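Week five of the Atinga map campaign and I have been asked, as the person who drew the map, to please stop fixing the map. So I'm posting instead. Thread.

For new people: we're running a hex campaign for small-scale naval games. Four factions, 41 hexes, you report your battles by Friday night and I move the borders. Any rules, any scale. One guy is playing with cardboard triangles and he is winning.

1/ The cap was supposed to be 2000 points a side. Then Fiifi Tsikata asked if two players could agree to go over it, and I said sure, as long as it's written down somewhere. It was written down on a napkin. The Pasto Strait battle took nine hours.

2/ Fiifi holds Pasto now. He also holds the two hexes behind it, on the grounds that his opponent had to go pick up his kids and that counts as a withdrawal. I looked it up. I wrote that rule. It does count.

3/ Painting points. You get one supply for every finished ship, and finished means three colors and a base. I did not say the three colors had to be different from each other. Please stop sending me "gray, other gray, wash."

4/ A-yeong Ma has painted 80 destroyers since March. Eighty! They all have tiny hull numbers and the numbers are in order. She has played one game and lost it. Her supply total is so high that the spreadsheet cell shows little pound signs.

5/ Several people have asked if supply can be spent on anything besides repairs. It cannot. A-yeong has asked four times, very politely, and each message is a little shorter than the last.

6/ Livero is still neutral. I made it neutral so there'd be a safe port in the middle of the map and everybody would be forced to go around. Every faction has now declared itself the protector of Livero. There are more ships protecting Livero than there are ships in the rest of the sea.

7/ The weather table. Yes, I know a roll of 12 sends you to a chart on page 6. Yes, I know there are five pages. If you roll a 12 it's foggy. It has been foggy all week.

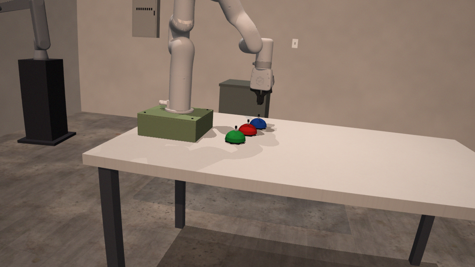

8/ Back to the fog for a second - it does not stop torpedoes. It stops you from aiming them. If you'd like to fire torpedoes in a direction and hope, the rules have always allowed that, and it's how the Prastar faction lost its own flagship.

9/ Prastar, by the way, is down to three hexes and a lighthouse. Morale is great. They've written a song. If you're joining late and don't mind losing, they'd love to have you, and I'll give you a free cruiser to start.

10/ Battle reports: two or three sentences is plenty. The longest one so far was 831 words and covered a game that ended on turn two. I read all of it. There was a prologue.

11/ Next round opens Saturday morning. Send me who fought, where, who won, and any ships you painted. If you and your opponent send me different winners, the hex goes to Livero.

12/ Fiifi just messaged to ask whether Livero can be bribed. Checking page 6.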